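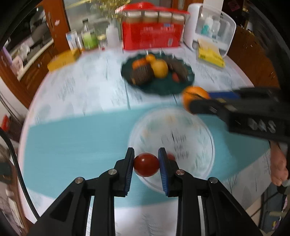 A small, oval tomato with dark red, glossy skin.

How a Wooden Floor Is Made and Laid
A page for young readers from the Zultwood Learning Service

Many homes and schools have floors made of wood. A wooden floor may look like one large piece, but it is made of many boards joined together.

Where do the boards come from?
The boards begin as trees. At the sawmill, each log is cut into long, flat planks. Fresh planks hold a great deal of water, so they are stacked with gaps between them and left to dry. Many mills also use a large heated room called a kiln.

Why must the wood be dry?
Wood takes in water from damp air and swells. When the air is dry, it gives the water back and shrinks. Boards that are laid too wet may later leave wide gaps. For this reason, floor layers bring the boards indoors and let them rest before work begins.

What is a tongue and groove?
Look at the long edges of a floorboard. One edge often has a thin ridge, called the tongue. The other has a slot, called the groove. The tongue of one board slides into the groove of the next and helps hold the two level.

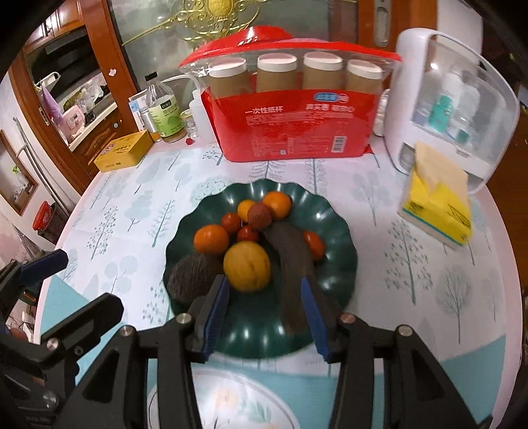
Fruit on a dark green plate with a fluted rim.

How is the floor laid?
First, the floor underneath is swept and checked with a level. Low spots are filled and high spots are sanded down. Next, the first row is set along a straight line. A small space is left beside the wall so that the wood has room to swell - a strip of trim will cover it later. The other rows follow. The ends of the boards should not line up from one row to the next, as this would make the floor weaker.

Words to know
Kiln: a heated room used for drying wood.
Plank: a long, flat piece of wood.
Shim: a thin piece of material used to fill a small gap.
Trim: a narrow strip that covers an edge.

Something to try at home
Ask an adult to help you find a wooden floor. Follow one board from end to end, then look at the rows on each side of it. Draw the pattern on paper and mark the places where the boards meet.

Page last reviewed: 15 August 2025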